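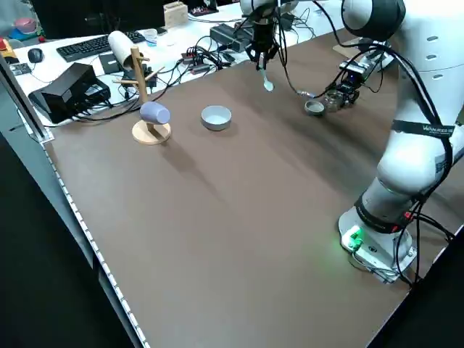
I've wanted a mug tree for ages and kept talking myself out of it. My grandmother had one, the kind with the wobbly pole that went over every time you grabbed a cup in a hurry, and I figured I could live with cups in the cabinet like a normal person. Then the cabinet got too full to close, so I gave in and ordered the Korley. I've had it for 29 days now, so here goes!

It's the classic shape: round wooden base, one pole up the middle, angled pegs. Mine arrived in a flat box with the pole wrapped in tissue, and you screw it into the base by hand. It took me maybe a minute, and most of that was picking tape off the box. No tools and nothing left over at the end, which for me is a small miracle.

The first thing I check on any of these is whether it tips. I loaded one side only, with two of my heavy Tian mugs (300 grams each on my kitchen scale), and gave it a nudge. It leaned a little and came right back. I did the same thing with the top pegs and liked that less – it stayed up, but I wouldn't try it with a cat in the house. Heavy stuff goes low, that's my rule now. My lavender cup lives on one of the bottom pegs, upside down, and it sits pretty close to the base down there. A taller cup on the same peg might touch. My big soup mug does touch, so it's back in the cabinet with the door that won't shut.

The angle of the pegs is really good, though. Handles slide down and stay put, and I can pull a cup off with one hand while I'm holding the kettle in the other. My old Flano rack had straight pegs and I lost 3 cups to it in one winter (one of them a wedding present, sorry Mom).

I also use the upper part for a roll of paper, which I don't think it was designed for at all. It just sort of props there. It's not a proper holder and you can't yank a sheet off without the roll coming along for the ride, but it keeps the paper off the table and out of the spills, and I've stopped hunting for it.

Gripes? The finish is a bit thirsty. I got a tea ring on the base in the first week and had to rub it out with a little oil. There are no felt pads underneath either, so it scrapes if you drag it. I stuck on some Parer pads I had in a drawer and it's much quieter.

Would I buy it again? Yep, if you mostly own regular cups. If your mugs are all enormous, measure the handles first and look for something with a taller pole. I'm already eyeing a second one for the glasses with handles, but I need to clear some counter before that happens.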